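Updated 1 Sep 2019. Prices on the hire sheet, ask at the desk.

# Tilleo handset: audio guide for the old town of Meltinia

Hand-held player. One per person, or share with the splitter lead. 23 stops, all inside the walls except the last 2, which are down at the salt quay. Talks you round the town at your own pace. No phone signal needed, no app, nothing to download.

Hire or buy. Most people hire.

## What it covers

Starts at the Bruna gate, north side, where the salt carts used to come in. Goes on to the toll house, the weigh yard, the old school of copyists and the long market street. Then up to the citadel if your knees allow. Stop 9 is the well. Easy to miss, it's behind the bakery, go through the arch even though it looks private.

History is kept fairly short at each stop. Bit about who built what, bit about trade. Salt going out, cloth and paper coming in, what the town lived on once the river shifted and the boats stopped calling. Longer version on the green button for anyone who wants it. The long version of the copyists one is very good and very long, find a seat first.

Legends are on the yellow button. Kept separate on purpose. The tale about the silver doors is a legend. People still ask at the desk where the doors are.

## In the box

- Handset with neck cord
- Single ear piece, plus ordinary headphone socket
- Splitter lead
- Charging cradle (bought sets only)
- Folded town map with the stops numbered
- Cloth bag, drawstring

## Using it

Stand near the numbered plaque, key the number, press the big button. It doesn't know where you are. There's no satellite anything in it. If you key 14 while stood at stop 3 you get 14.

Volume is on the side wheel. Holding the big button down for a moment pauses it, holding it longer switches the whole thing off, and you will do this by mistake at least once. It remembers the stop but not how far through you were.

Battery does 6 hours of talking. Plenty for the full round with lunch. Charge it overnight on the cradle, light goes from red to off when it's done. Not green. Older leaflet says green, leaflet is wrong.

Languages: English, French, Spanish, German. Italian recorded but not loaded yet. Change language by holding 0 while it starts up.

## Sharing a set

The splitter takes two lots of headphones. Fine on the flat, less fine on the citadel steps where there's a lead between you and one of you walks faster. Family groups do better with a set each. For children there's a shorter round on the same handset, key 500 at the gate and it gives its own numbers from there. Ends at the fountain.

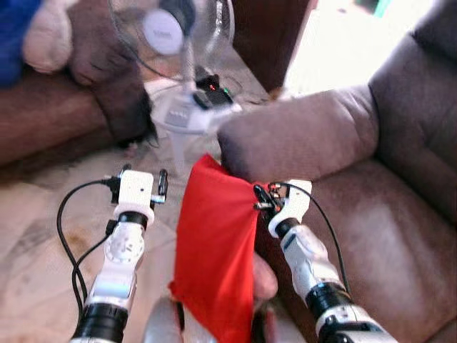
Another hirer wrote in to say the stops are in the wrong order if you come up from the quay: "We did it backwards and kept hearing about things we were supposed to have seen already. Lovely recordings though. Could you not put a second route on it?"

Fair point. There is one now. Any handset with a blue sticker on the back has the quay route, key 600 and follow it from the water up. Same recordings mostly, links redone so it doesn't keep refering back. If yours has no sticker bring it to the desk and we'll swap it, takes a minute.

## Weather and knocks

Splashproof. Not for dropping in the fountain. Rubber corners, will take a fall on cobbles. The screen is small and goes hard to read in strong sun, turn your back to the light and tilt it. In June the handset gets warm if left on a café table, keep it in the bag.

Ear piece sponges are changed after every hire. Spare sponges free with bought sets.

## Group sets

Tindall carry case, holds handsets upright in foam with the maps in the lid. Charges the lot from one plug. Case comes with a guide's microphone so a leader can talk over the recording to everyone at once. Range is good in open streets, poor in the covered market, hopeless inside the citadel keep (thick walls). Tell your group where to meet before you go in.

Book group sets ahead. Schools get the worksheet pack with theirs, map and blank timeline of the town, print as many as you like.

## Hire

Collect from the desk at the Bruna gate, return there or at the quay kiosk. Kiosk shuts earlier than the desk, times are on the door. Deposit or some form of ID. Lost handset is charged at full price, lost neck cord we won't argue about.

## Buying

Same handset, comes with cradle. New recordings are loaded at the desk for nothing, or post it to us and pay the return postage. Other town guides will go on the same handset once they're recorded. Bruna valley churches next, no date yet.

Stop 17 has scaffolding up, recording still plays but you can't see the carved lintel it goes on about. Ask for the postcard at the desk instaed.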